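Minutes, Working Group on Hand-Held Gripper Practice
Posted 12/13/18 by the Karnum Standards Desk

1. Previous minutes
Accepted with one correction: "pad" in clause 4 should read "finger pad" throughout.

2. Clause 4, condition of finger pads
Drustelus asked that the clause separate surface wear from damage to the gripping face. Scuffing along the upper rim is to be logged and left alone. A notch or chip on any edge is to be measured and entered on the pad sheet. Leltby objected to a fixed limit on notch depth without test data. Limit left blank in draft 2.

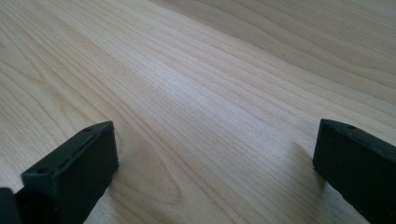 Replacement interval was discussed next. The draft figure of 571 cycles came from a single site and was struck. The new text reads "inspect every 100 cycles, replace on condition." Agreed.

3. Clause 5, start position
Each run begins with the fingers open, nothing held, and both finger pads in view over the work surface. Ouazzani proposed a hold of 20 frames before the first move. Leltby wanted 40. The lower value was adopted, with the higher one allowed where a site already uses it.
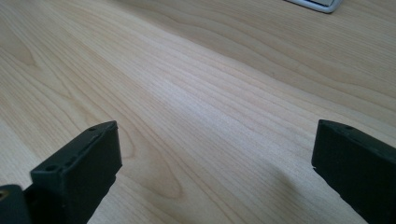 Clause 5.3 (items left at the margin of the work area) was sent back for rewording. As drafted it could be read as banning trays and fixtures that belong to the task. Drustelus to supply text.

4. Clause 6, work surface and lighting
Grained and patterned surfaces remain permitted. Glare is to be noted on the run sheet. Soft shadows from the fingers are acceptable and need no entry. A request to require a matte mat was not supported.

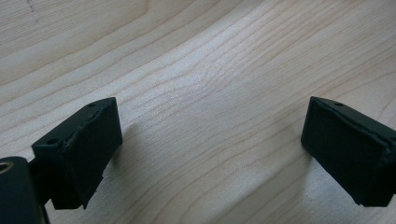
Fig. 3. Open fingers over bare wood tabletop, clause 5 start position.

5. Actions
Drustelus: revised 5.3.
Leltby: notch test data, by June.
Ouazzani: run sheet with a glare field added.

6. Other business
Numbering of annexes deferred to the next meeting.

Related items
Draft 2, Hand-Held Gripper Practice
Pad sheet, blank
Comments received on clause 4
Minutes, previous meeting

Last updated: same day as posting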